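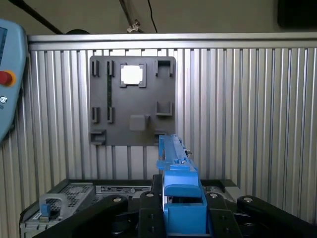
Week 2: Keeping your files alive

Okay, so last week I got carried away with folder names (sorry!) and we ran out of time for backups. My rule is easy: keep your stuff in 2 places, and make one of them a different building. I lost 2,000 vacation photos once and I'm still sore about it.
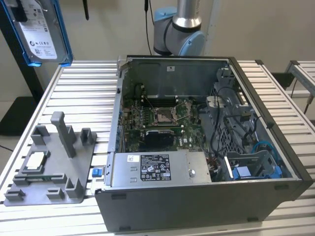 Desmond Kincaid asked whether syncing counts as a backup. I'd say no, because if you delete a file on one side it usually vanishes on the other, and then you're hunting through the trash folder with everybody else.

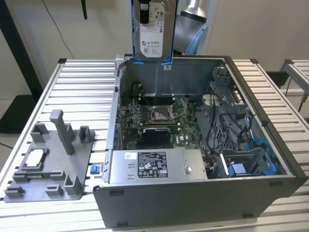 HOMEWORK

Pick one folder, copy it somewhere else, then open a few files from the copy. Please do open them! Bring your notes in February, and if you get stuck, Gun-woo Sun has the handout from Week 1.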